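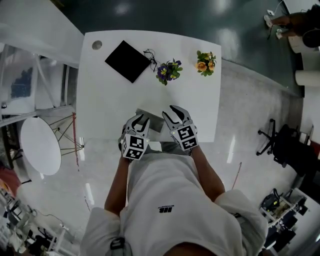
About Merata

Merata is a small language school in Pistville. We teach English, Croatian and German to adults, in the evening and in the early morning before work. The school opened its door on February 11, 2018, with two classrooms and one teacher for each language.

The name Pavlović is still on the bell, from the tailor shop which was here before us. We decided to keep it – many people in the street know the house by this name, and new students find us easier.

Our groups are small and the lessons are long. One lesson takes 90 minutes, with a short break for coffee. We speak from the first evening, also with mistakes. Grammar comes when the student asks for it, and usually the student asks very soon.
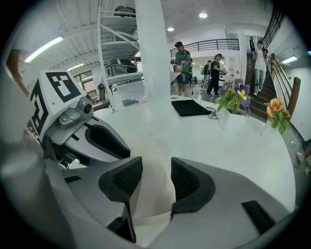 At the white table.

For our beginners we wrote our own course book, Zirkura. It has 679 words in the first part, all of them chosen from daily life: the bus, the doctor, the bank, the neighbor. We correct the book every March, when the winter course is finished and the students tell us which pages were boring.
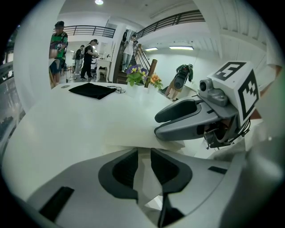 New students often ask how we teach vocabulary without translation. We begin with things that can be on any table. A cloth can be folded, a coaster is round, and the pansies are purple and yellow in a white pot, so in one evening you already have nouns, colors and shapes. Later we add the small words like behind, next to and between, and these are more difficult than people expect.

You can visit one lesson for free before you register. Please write to the office two days before, and tell us which language you want to hear.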